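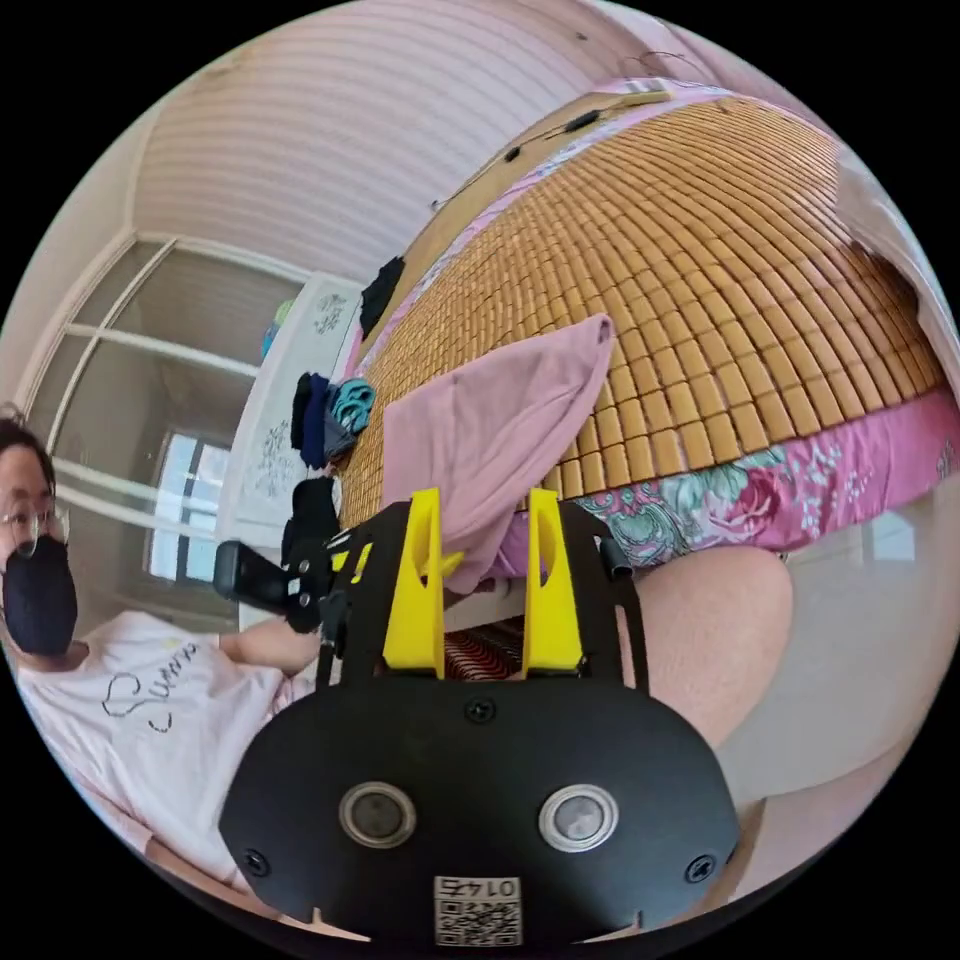

Section 14 applies to all persons handling fabric in the Rarnwood sorting room. Before entering, long hair must be pulled back and a face mask worn over both the nose and mouth, as shown. Glasses may be kept on.

1. Wash and dry hands.
2. Remove rings and bracelets.
3. Lay the fabric flat on a clean surface.
4. On striped fabric, align the stripes before making the first fold.
5. Place the folded piece on the Gillia shelf.

Note: Replace a damp mask before continuing.

CAUTION: Do not shake fabric indoors. Lint may irritate the eyes.

Revised 11/29/25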